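Laundry folding

Laundry folding is the household task of arranging clean, dry clothing and linens into compact shapes for storage. It usually comes after drying and before items are placed in drawers, on shelves, or in a closet. In homes it is done by hand on a bed, a table, or the top of a dryer. Hotels, hospitals, and large laundries often use folding machines for sheets and towels, while shirts and small garments are still commonly finished by hand.

Purpose

Folding saves space and limits wrinkles. A T-shirt left in a pile takes on creases from its own weight and from whatever lies on top of it. Folding also makes it easier to sort items by owner or type. Garments that crease badly or lose their shape when folded, such as suit jackets, are normally hung.

Work surface

A flat surface at about waist height is easier on the back than a bed or the floor. Smooth wood and laminate tops allow fabric to be turned and slid without catching. Some people lay down a towel or thin blanket first, mainly when folding silk or other slippery fabrics. Desks can serve as well, although cable openings and raised edges may get in the way of larger pieces.

Baskets

The basket is generally kept to one side, within reach of the hand that picks up the next item. Rectangular baskets suit folded stacks better than round ones, which leave unused space around the sides. Cut-out handles are common on smaller models. Woven and perforated walls let air pass through, so that slightly damp items do not turn musty. 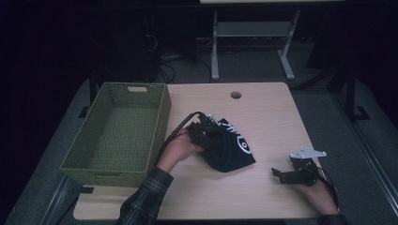
Ebbe Engström

Method

Most methods begin by finding a corner or seam and opening the item out flat. With a crumpled piece, lifting one corner lets the rest hang down, and a second corner can then be located by following the hem. The fabric is laid on the table and smoothed from the center toward the edges.

For a T-shirt, the usual steps are as follows. The shirt is placed face down with the collar away from the person folding. One side is brought in toward the middle and the sleeve is turned back on itself. The other side is folded the same way, giving a long strip. The strip is then folded in half or in thirds from the bottom hem. When turned over, the front of the shirt shows.

Printed shirts are sometimes folded so that the graphic stays visible, which helps in telling dark shirts apart. Thick prints can stick together or crack along a sharp crease, and a looser fold is advised for them.

Storage

Folded items may be stacked flat or filed upright in a row. Stacks suit shelves and heavy knitwear. Upright filing suits drawers and lets every item be seen at once, but it needs a firm fold of even height. Stacks of more than 10 shirts tend to lean and are often split in two.

See also

Clothes hanger
Ironing
Linen closet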